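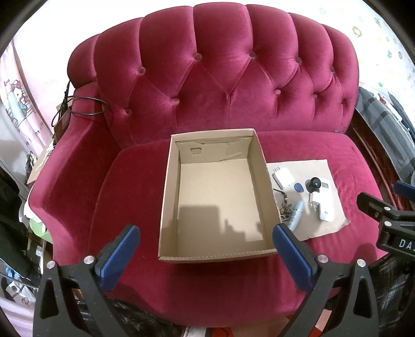 When does the parcel room move to its new opening hours?

From 24 Jul 2024. The room on the ground floor of Dundine House will then open at 7.30 in the morning and close at 9 in the evening, weekends included.

The longer hours follow the residents' survey in April, which went to all 99 flats and came back from 75 of them. Most people who wrote a comment said they got home from work too late to collect anything. A smaller group asked for lockers. We had a price for lockers from Krasniqi and it came to more than the building fund can carry this year, so they will be looked at again with the next budget.

Parcels are kept for ten days. After that they go back to the sender, and we can't hold them longer unless you have written to the office before you go away. Please put your flat number on every order as well as your name. We have two Dalsgaards on the third floor and Svend is tired of opening the other one's cat food.

Anything over 20 kilos or longer than a metre has to go straight up to your flat. Book the goods lift through Worklow in the usual way. Slots are 45 minutes and the lift is padded on request.

Flattened cardboard goes in the blue bins by the bicycle store, which are emptied twice a week. Boxes left beside the bins are not taken, and last year the building paid £900 to have them cleared.

Questions about the parcel room go to Auður Ketilsson at the office. The code for the door stays the same.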